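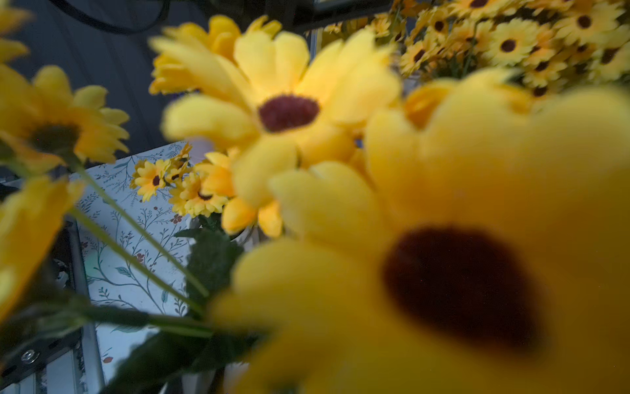
Artificial flowers, yellow petals with a maroon centre.

Home Notebook Recipes Suppliers Search

2018-05-16

Weld on wool, run 31. Continues the alum series. Purpose: find out whether the dull greenish cast on the last two runs comes from the water or from the mordant pan.

Yarn is Wultau two-ply, lot 3926, scoured last week and left to dry on the rail. Bone-dry weight after the oven was 442 g. Left out overnight in the back room it came up to 486 g, so regain is near enough ten per cent. Percentages below are on the dry weight. Earlier entries used whatever the scale said when the skeins came off the hook, and the mordant figures in them should be read with that in mind. I have not gone back to correct them.

Mordant: alum at 10 per cent, 44.2 g, no cream of tartar this time. Dissolved in a jug of hot water first, then into the Purkari pan (enamel, chipped on the rim but sound inside). Skeins in wetted, at hand heat. Raised to 85 over an hour, held for an hour, left in to cool. The thermostat on the left ring overshoots by three degrees and then sulks. I ended up running it by hand off the probe.

Renato Bañez thinks the iron is getting in from the old steel hooks and not from the pan at all. Possible. Hooks replaced with glass rod for this run, which means two things changed at once if the colour comes out clean. Should have split it. Noted for run 32.

Water: half the skeins in Estrella (tank) and half in Ninico (mains). Strip test puts Ninico well into hard, Estrella barely registers. Weld wants some calcium, so a teaspoon of chalk went into the Estrella bath. Both baths read pH 8 after that. The paper strips are old and the colour key on the tub has faded, so treat that as somewhere between 7.5 and 8.5.
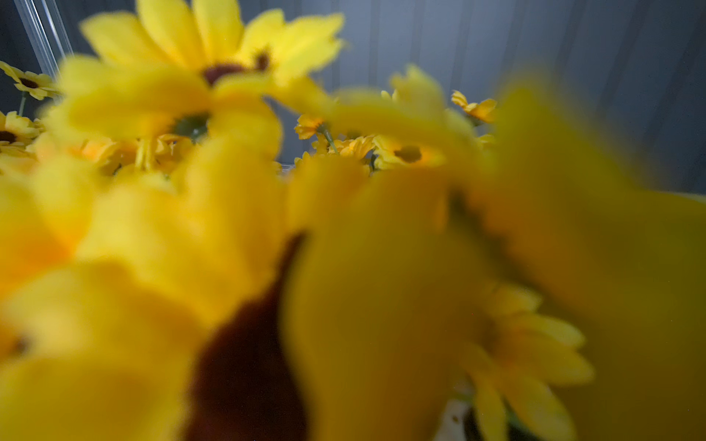 Dye bath: dried weld, chopped, equal weight to the fibre in each pan. Steeped overnight in a net bag, brought up slowly, never above 75. Past that the yellow goes brown and flat, as in the November runs. Bag left in with the wool, which is lazy and gives uneven patches where it rests on a skein. Turned every ten minutes for the first half hour, then less often.

Results, judged damp and then again dry at the north window:

Estrella with chalk — clear lemon, level, no green that I can see.
Ninico — slightly deeper and warmer, level apart from one tie mark where I had the figure-of-eight too tight.
Offcut from the old hooks, mordanted separately in a jar — noticeably duller. Same lot, same alum percentage.

The offcut is the useful one. It points to the hooks, though the jar was glass and much smaller than the pan, with a higher ratio of hook to liquor. A fair comparison would need one hook in the full volume. Renato is owed half an apology.

Rinse: three changes, then a neutral soap wash, then rinse again. First rinse ran quite yellow from both baths, the second hardly at all. The spent liquor still has colour in it and I have kept the Ninico bath under a lid for an exhaust run on the grey fleece. It will not keep past Friday.

Light test: one strip from each taped under card in the south window, half covered, next to a blue wool scale. Check at two weeks and at four.

To do
Throw out the steel hooks.
New pH strips, or get the meter calibrated.
Run 32: Purkari pan, glass rod, Estrella water only, alum at 8 and 12 per cent.
Same again in the stainless pan if there is yarn left from the lot.
Relabel the chalk jar. It still says alum on the lid.

Back to top
Contact the dye room | Copyright, all notebook pages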